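We use cookies to remember your settings and to count visits. By continuing to browse you accept our cookie policy. Manage preferences | Accept

Popular Music and Its Institutions
Week 2 handout: Who gets the credit for a song?
Tutor: Aqeel Sethi

1. The split sheet

A split sheet records what share of a song each writer holds. Students tend to treat it as a record of who wrote what. I'd be careful with that. It records what the people in the room agreed to, sometimes months after the session, and often with a manager on the phone. A producer who moved one chord may hold as much as the person who wrote the whole lyric.

Our case is "Erngate", the single by the duo Cloketti. It lists 23 writers. Read the credits before class and mark the names you think were added after release. Then ask what your evidence is, because most of you will be guessing from job titles.

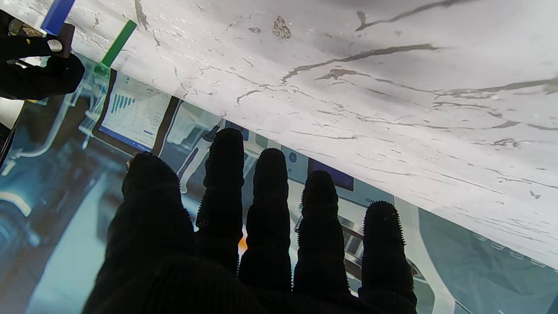

2. Songwriting prizes

The Verstraete Prize calls itself an honour given "by writers, to writers". Last year 229 members voted out of 2430 eligible. You may still think the result means something, but say what. Acceptance speeches are weak evidence too. They thank collaborators warmly and seldom mention percentages.

3. Reading for next week

Urnau, chapters 1 and 2. The claim that co-writing has "flattened" melody rests on a small sample of hits the author already disliked. Look at how the songs were picked before you quote any of it.

Short response (one page) due Sunday, October 16, 2022. Please don't tell me music is a universal language. Pick one credit, on one song, and argue whether it was earned.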